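Thursday, late

Spent most of the day on the handling rules for the Illen cell. Édgar Rivadeneyra wants one page, and I had four. He went through them with a pen after lunch and took out everything that began with "operators should be aware." I was annoyed for an hour and then I agreed with him.

What's left: stop the arm before reaching onto the table. One person holds the pendant and that person doesn't talk on the phone. Log every dropped part, even the ones that land fine. Check the fingers for wear after 30 runs and write your initials next to it.

We still disagree on round parts. The Cáceres site lets people set them on edge however they like. Nadent wants them flat. I would allow on edge, but only with something under them, and with the speed turned down for the approach. Édgar wrote "why?" in the margin, so I owe him a paragraph.

Left at 7. Rain on the drive home, and I forgot to buy bread.
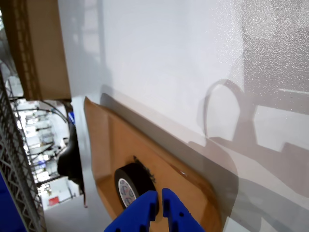
The paragraph for Édgar can wait until morning. I want to read the Gitadar version first and see how they worded the part about approach speed.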